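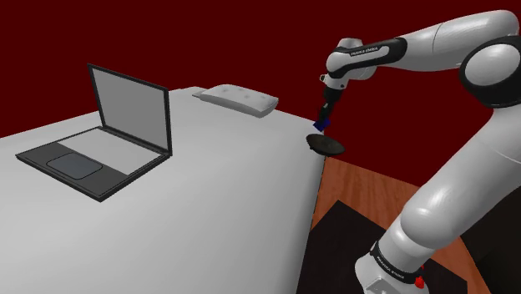 Subject: Re: Olitham open day, was it worth the trip?

Hello all,

Sorry for the slow answer, I only got home from Olitham last night and then slept until nearly noon. To save scrolling, the question was:

> Did anyone get along to the Drorance open day in the end? I was put off
> by the train fare (and the weather, frankly). I'd like to know if they
> showed any proper arm work or if it was all slides again. Also, is Nurna
> something you can get hold of yet, or still just a name on a poster?

I went, and I'm glad I did! There were slides, but only for the first bit, and then they put the simulator up on the big screen and left it there most of the afternoon.

Nurna is their name for the set of made-up rooms they try things out in before going near a real arm. They have 446 of them now, all small jobs with household stuff. The one I've put at the top is the one I asked to keep a copy of: a Franka arm on its dark mat, reaching over to the far corner of a big white surface with a small blue block at the tip of the gripper and a little dark dish right under it. There's a laptop and a cushion on there as well, and those get shuffled about from one room to the next so the arm can't just learn one layout by heart. I did like the red wall, I must say. The laptop has no keys drawn on it at all, which made me laugh, but they said detail like that costs time and the arm doesn't care.

They let us pick the starting positions ourselves and ran the block and dish job 8 times. It managed 7. The miss was my fault, I'd asked for the dish to go as far over the corner as they'd allow and the whole lot went on the floor. Very satisfying (for me).

After tea we went next door to see the real arm, run by the people from Kramer who look after the hardware side. Slower than on screen, and noisier than I expected, and we had to stand behind a line. Only 4 of us at a time, so there was a queue down the corridor and I missed the last talk because of it. If anybody has notes from that one, please send them round, I think it was the one about cameras.

As for getting hold of Nurna: not yet. They said May, then somebody at the back coughed and they said "or a bit after". You can put your address down on a list, which I've done.

Sandwiches were good. Parking was dreadful, so you were right about the train either way.

Cheers for now, and do shout if you want the handout scanned, it's only a couple of sheets.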